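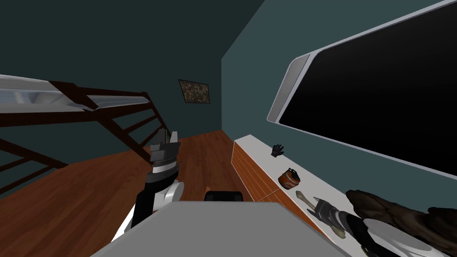
Itziar Villalobos schrieb:
Unbedingt die Schräge mitstreichen! Ich habe das letzten Mai gemacht und würde es jederzeit wieder tun. Wenn die Wand dunkel ist und die Schräge weiß bleibt, hat man eine harte Kante genau auf Augenhöhe und schaut ständig drauf. Mit einem durchgehenden Ton verschwindet die Kante einfach, der Raum wird ruhiger und komischerweise sogar höher. Welche Farbe soll es denn werden?

kniestock_karla schrieb:
Oh super, so schnell Antwort! Also es geht ums Schlafzimmer unterm Dach, Nordseite, ein Fenster. Ich bin total verliebt in Drerbridge 571, das ist so ein dunkles Blaugrün, das abends fast schwarz wird. Stirnwand sowieso, bei der Schräge war ich unsicher. Mein Mann findet, wir ziehen dann in eine Höhle (er sagt das, als wäre es was Schlechtes).

Der Maler will für alles zusammen 797 Euro, ohne Material. Da juckt es mich schon sehr, die Rolle selbst in die Hand zu nehmen.

putzteufel schrieb:
Ich halte mal dagegen. Nordseite, ein Fenster, und dann alles dunkel? Im Sommer ist das herrlich kühl, im November stehst du um acht Uhr morgens im Dunkeln und suchst Socken. Ich hatte drei Winter lang eine petrolfarbene Schräge und habe sie dann wieder überstrichen. Das Überstreichen war übrigens die eigentliche Strafe, vier Anstriche, bis nichts mehr durchkam.

Mein Vorschlag: Stirnwand dunkel, Schräge zwei Stufen heller aus derselben Farbfamilie.

Itziar Villalobos schrieb:
@putzteufel, welche Lampen hattest du denn drin? Das macht so viel aus. Mit warmem Licht leuchtet so ein Blaugrün richtig, mit 4000 Kelvin sieht es aus wie im Hallenbad. Ich habe zwei kleine Wandlampen neben dem Bett und eine am Kleiderschrank, die nach oben strahlt. Socken finde ich alle.

putzteufel schrieb:
Eine Deckenlampe. Ja, gut, Punkt für dich. Die Sache mit dem Tageslicht bleibt trotzdem.
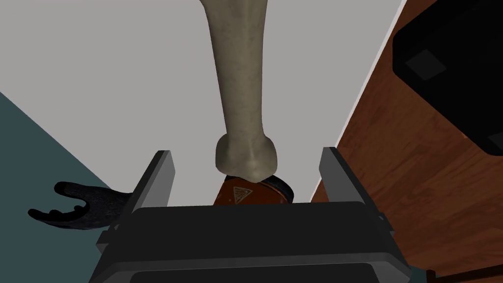
Und noch etwas zum Material, weil das gern vergessen wird: Bei dunklen Tönen sieht man jeden Ansatz. Wer bei der Schräge über Kopf arbeitet und zwischendurch Kaffee trinken geht, hat hinterher einen Streifen quer durchs Zimmer. Also zu zweit, einer schneidet die Ecken vor, der andere rollt sofort nass in nass hinterher. Und vorher alles mit 100er Papier anschleifen, auch die Spachtelstellen, sonst zeichnen die sich ab. Grundierung nehme ich immer die von Clikon, die ist zäh wie Honig, deckt dafür aber die Gipskartonfugen gleichmäßig ab.

kniestock_karla schrieb:
Zu zweit streichen wird bei uns sicher ein Erlebnis :)

Zwei Stufen heller klingt erst mal vernünftig. Ich habe gestern Abend noch Probeflächen auf Pappe gemalt und an die Schräge geklebt, eine in der 571 und eine mit der Hälfte Weiß drin. Die hellere sieht daneben ein bisschen nach Babyzimmer aus, die dunkle ist ein Traum. Heute früh um sieben war sie dann allerdings nur noch ein dunkles Loch. Ich lasse die Pappen bis Sonntag hängen und schleiche weiter zu allen Tageszeiten daran vorbei.

Was nehmt ihr eigentlich für den Rest? Also Fensterleibung, Fußleisten, die zwei Balken? Weiß ist mir zu hart.
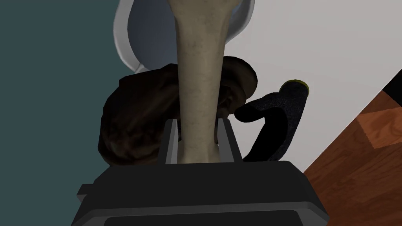 kreidezeit_hh schrieb:
Bei Leibung und Balken würde ich auf jeden Fall warm und stumpf bleiben, das ist mein Lieblingsthema! Zu Blaugrün passt alles, was in Richtung Kalk, Leinen, Muschel geht, und es darf gern ein bisschen unregelmäßig sein. Schaut euch das blasse Beige von diesem knochenartigen Ding an, matt, mit ganz feinen dunkleren Sprenkeln, und auf der rechten Seite kippt es ins Graubraune. Genau so benimmt sich ein guter Kalkanstrich in der Fensterleibung, auf der Lichtseite fast cremig und gegenüber schon ein Schatten. Reinweiß kann das nicht. Trekotell hat so etwas in der Kalkreihe, man kann sich auch selbst etwas mischen, weiße Kalkfarbe und eine Messerspitze Umbra. Vorsicht mit dem Umbra, ich habe mir damit schon einen ganzen Eimer Zementgrau angerührt.

putzteufel schrieb:
Kalkfarbe auf Gipskarton? Da würde ich aber vorher sehr genau aufs Datenblatt schauen. Bei mir ist das mal schön abgekreidet, jedes Mal beim Fensterputzen hatte ich weiße Ärmel. Für Fußleisten sowieso nur Lack, seidenmatt.

kreidezeit_hh schrieb:
Mit Haftputzgrund geht das prima, habe ich jetzt in zwei Zimmern so. Fußleisten: volle Zustimmung, da hat Kalk nichts verloren.

Itziar Villalobos schrieb:
Karla, wie sieht denn der Boden aus? Und hast du eine Treppe, die direkt oben ankommt? Das gehört farblich alles dazu, sonst planst du das Zimmer schön und stolperst vor der Tür in ein anderes Haus.
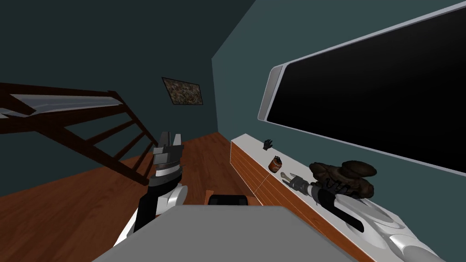 kniestock_karla schrieb:
Die Treppe! Da sagst du was, die ist bei uns Kiefer in Honiggelb und beißt sich jetzt schon mit allem. Ich überlege, sie dunkel zu beizen, habe aber Angst, dass es dann zu schwer wird. Auf dem Bild hier gefällt mir die dunkelbraune Holztreppe zusammen mit dem langen weißen Tresen richtig gut, das Helle hält dagegen. Sogar der braune Hut passt dazu, und so ein kleiner oranger Klecks wie die Dose wäre bei mir dann vielleicht ein Kissen. Orange zu Blaugrün, hach!

putzteufel schrieb:
Kiefer beizen wird gern fleckig, besonders um die Äste. Vorher an der Unterseite einer Stufe probieren. Dunkle Treppe heißt außerdem Staub, Staub, Staub.

kreidezeit_hh schrieb:
Bei Vidmar gibt es getöntes Hartöl in kleinen Gebinden, das lässt sich auf Kiefer viel gutmütiger verarbeiten als Beize. Zweimal dünn, dazwischen gut trocknen lassen. Und Orange unbedingt!!

kniestock_karla schrieb:
Notiert. Die Pappe hängt jetzt übrigens neben dem Fenster, da ist die 571 plötzlich viel grüner als an der Schräge. Ist das bei euch auch so stark?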